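Bench notebook, posture brace work
September 2021

Picking this up from where the last entry stopped, which was mid-sentence because the kettle boiled. So: the shoulder straps. I have now cut them again, and I'm much happier with them. The old pair crossed too high, right at the bottom of the neck, and after an hour at the bench I felt as if I'd been carrying a rucksack full of tins. The new pair cross a good hand's width lower, over the shoulder blades, and the pull comes backwards and down instead of just down. Lovely difference. I wore it all morning and forgot about it until I tried to reach under the bench for a dropped buckle!

The elastic is the wide Pirodow stuff, the one with the soft back. I know we all grumbled about the price but it doesn't roll at the edges, and the rolling was what gave me the red line under the arm last time. I did try the cheaper roll again to be fair to it. Same red line, same place, before lunch. I've put what's left of it in the offcuts box and anybody who wants it for tying up tomatoes is welcome.

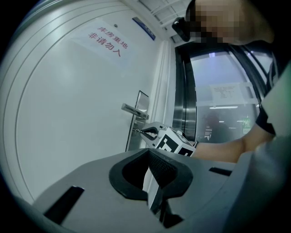
Now the stretch rig, which has been running on and off while I sewed. The aim was 2,000 pulls on one strap without the stitching giving. It got to 1,702 and then the box stitch at the lower anchor let go on one side. Not the elastic, I should say, the thread. The elastic looked fine, a bit fluffy where it goes round the bar but nothing I'd worry about. The stitching had sawn through the webbing along one row, like tearing a stamp off a sheet, so I think the stitches are simply too close together. Longer stitch next time, and I might go back to the cross inside the box, which I left out to save time (serves me right).

I want to do that test again before changing anything else. I have a bad habit of changing the thread, the stitch and the strap width all in one go, and then having no idea which of them helped. There's an entry from last December where I did exactly that and wrote "much better!!" next to it with no clue as to why. So, longer stitch only. Everything else stays put.

The lumbar pad. I've gone round in circles on this one. The firm foam feels marvellous for the first ten minutes, you sit down and think yes, that's holding me up, and then it starts to feel like sitting against a doorknob. The soft foam feels like nothing at all and goes on feeling like nothing. What I've ended up with is the firm one cut thinner, with a layer of the soft on top facing the wearer, and the edges shaved down at a slope so there's no step. I did the shaving with the bread knife. It works better than the proper foam cutter and I won't hear otherwise.

Cover fabric for the pad is still the Distcombe mesh, in grey. It breathes well but it catches on wool jumpers, so anyone trying the brace over knitwear is going to be cross with me. Over a cotton T-shirt it's fine. I've asked for a sample of the smoother one, and if that's no good I'll try turning the mesh inside out, as the back of it seems less grabby.

A note on how it feels to wear, while I remember. I don't want this thing to hold anybody up by force. When the straps are done up really tight it does look impressive in the mirror, shoulders back like a guardsman, but your back stops doing any of the work, and when you take it off you sag like a wet coat. I'm after a nudge. You slump, the straps go a bit tighter across the front of the shoulders, you notice, you sit up. With the new crossing point I get that nudge nicely when I'm sewing. I get it less when I'm walking about, and hardly at all on the stairs, and I don't know yet whether that matters.
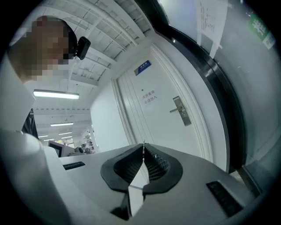

Fastenings next. Side-release buckle on the waist belt stays. I had a go with hook and loop all the way round and it was quick to do up, I'll give it that, but the noise! And it picks up every bit of thread on the floor. The compromise is buckle at the front, with a short piece of hook and loop on each side for the fine adjustment, so you set it once and after that only use the buckle. The Rahman buckles are the ones with the wider prongs and I can work them with cold hands, so I've ordered more of those.

I also weighed the whole thing, as I keep being asked. 400 grams with the pad in. That's heavier than I'd hoped, and a fair bit of it is the waist belt webbing, which is much stronger than it needs to be. You could tow a car with it. A lighter webbing would be kinder in summer too. But see above about changing one thing at a time, so it goes on the list and stays on the list.

Sizing. We've got 2 sizes cut at the moment and I really think we need one in between. The small rides up on anybody with a long back and the large gapes at the waist unless you pull the belt right in, and then the tail of the belt hangs down and gets shut in drawers. Mine has, anyway. I've drawn a middle size on brown paper and pinned it up over the machine. If you take it down to look at it, please pin it back with the notches at the top — I cut a left panel upside down last time and lost most of a length of good mesh.

Washing: the Ellow test piece came out of the machine at a cool wash looking fine, only the pad cover had puckered along the zip. I'd sewn the zip in a touch tight. The foam wants to come out first, obviously, and that needs to go on the label in big letters because I forgot it myself.

List for the next go:
Longer stitch on the lower anchor, put the cross back in
Run the rig again to the full count, note the elastic at the bar
Smoother mesh, or try the grey inside out
Cut the middle size in calico first
Wider zip allowance on the pad cover
Find the good scissors, last seen under the calico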